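Home | Docs | Data | Budget sheets | Issues

# Trulness Kitchen Sim: data card and planning notes

Maintained by the Trosovby lab. Last revised in February.

## Contents

2464 simulated episodes of single-arm kitchen work, rendered in 13 layouts. The set is meant for groups deciding how much hardware to buy before they commit to a physical test kitchen. 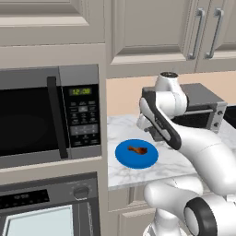 Simulated kitchen, arm over the counter with a drumstick on a blue plate.

## Using it for a budget

Each layout folder has `reach.csv` and `cost.csv`. Run the reach file first. A base position that clears the counter may still fall short of a built-in microwave or wall oven, and a longer arm moves the quote into another price band.

Enter your own supplier prices in `cost.csv`. The default for mounting and floor work is 3000 per station, in whatever currency the sheet is set to. Plan for 2 stations if you need one running during service.

Not covered: food-safe gripper covers, shipping, electrical work, insurance.

## Known issues

- Appliance clocks are fixed textures.
- Contact forces on small food items are not calibrated. Do not size a gripper from them.

## Comments

**Flikimgate:** Does the mounting figure include the riser plate?

**Kwok:** No, add it as its own row.

**Flikimgate:** Added. Reach file loads fine here.

Previous | Next | Back to top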